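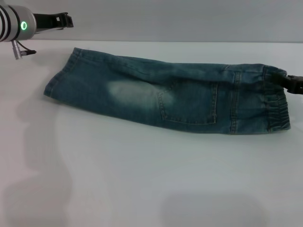

The Sernelport is a leader-arm kit for teaching two robot arms to fold laundry by moving a smaller pair yourself, and it's the first one I haven't wanted to throw. The leader grips are light and the delay is slight. With an elastic waistband pinched at one corner, though, I want to feel the pull, and the handles tell me nothing. Setup took 2 evenings — the manual allows 4 minutes.

Recording is where it earns its money. One pedal starts a take, another bins it, and I binned plenty of the 243 I made. Wrist views go to a side window the size of a cracker.
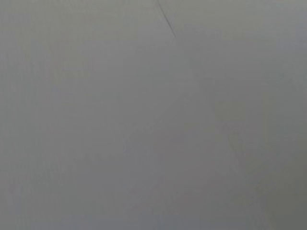
Hlongwane commented that the window can be resized in the settings, under "Audio."

So it can. The grips still creak.

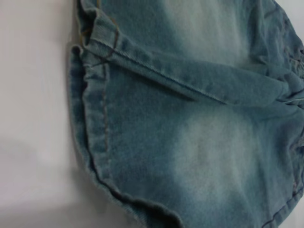

Zinda asked whether denim is a fair test for beginners. Probably not. Start with towels, and buy the spare pedal.

Score: 9 for the arms, 2 for the manual.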